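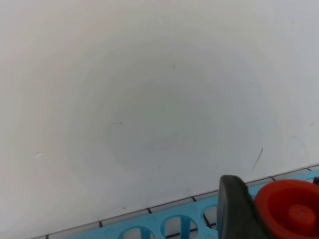 When Güven Bayram had to plan the budget for automating the sample bench at Flurnport, he began with the racks, and only later came to the robot. The company tests water and soil for farms and small towns, and for many years everything at the bench was done by hand. Bayram is responsible for equipment there, and he has now been through two rounds of quotations, one pilot and one purchase. The light blue rack with its round holes, and a red cap beside the dark finger of the gripper, are the kind of thing he talks about most. "People ask me about the arm," he says. "I want to ask them which rack they have, and how many different ones."

We talked for most of a morning in his office in Badcombe, with a spreadsheet open between us. He keeps the first version of it, from November, although he says it is embarrassing. In that version there was one line for the arm, one for the gripper and one called "other." The third line was the smallest. In the final version it is divided into 31 lines, and together they cost more than the arm.

"The price of the robot is the easiest number to get," Bayram says. "You write to the supplier and next day you have it. For the rest you must know your own work, and we did not know it so well as we believed."

He gives the racks as the first case. Over the years the laboratory had bought them from whoever had stock, and the hole spacing was not always the same. For a person this is no problem. For the arm, each kind of rack means a separate position file and a separate afternoon of testing. Bayram decided to keep one kind only and to throw out the rest, and he put the replacement in the budget as part of the project. His director asked why a robot project should pay for plastic. "I said, because without the robot we would not need to buy it. So it belongs to the robot."

Caps were the second case. The laboratory uses screw caps in several sizes, and the fingers that came with the gripper from Aerts held only some of them well. A second set of fingers was ordered, then a third with a softer face. Bayram now recommends to put at least three sets of fingers in any first budget, and to ask for the delivery time in writing. His own third set came five weeks after the date he had planned for.

I asked him about the camera at the wrist, which was an option in one of the quotations and standard in the other. He had wanted to remove it to save money. The technicians convinced him to keep it, and he is now glad of it, mainly for the hours when no one stands next to the bench. "If it stops at six in the evening, I can look from the corner office and see which cap it was trying," he says. "Before this I had to guess from the error number."

The second supplier he considered, Brareo, offered a closed cabinet with everything included. It was a good machine, he says, and for a laboratory with a higher volume he would perhaps choose it. But the service contract was fixed for five years, and the consumables had to come from the same source. He calculated it for 1000 samples a month and again for 496, which was the number in their weakest month. At the lower volume the cabinet did not pay back before the contract ended. With the open bench it was close, but it did.

This calculation is the part he would like other buyers to copy. Most offers, he says, are made with the average month or the best one, and a small company lives from the weak one. He also adds 10 percent for things that he can not name yet. The first time, the director removed this reserve, and it was spent anyway – only under other headings.

What about the people at the bench? Bayram is careful with this question. No one has lost a position, he says, but the work has changed, and the training took longer than he had planned. He had reserved two days for each technician. It needed about 5, and these were days on which the normal samples still had to be finished. He now writes training hours in the same table as the hardware, with the real hourly cost, so that they can not be forgotten when the total is discussed.

For the coming year he has asked for a second arm, although he is not in a hurry. First he wants to see a full year of repair costs from the first one, and to know how often the fingers must be changed. He has opened a new spreadsheet for it already. The first line is racks.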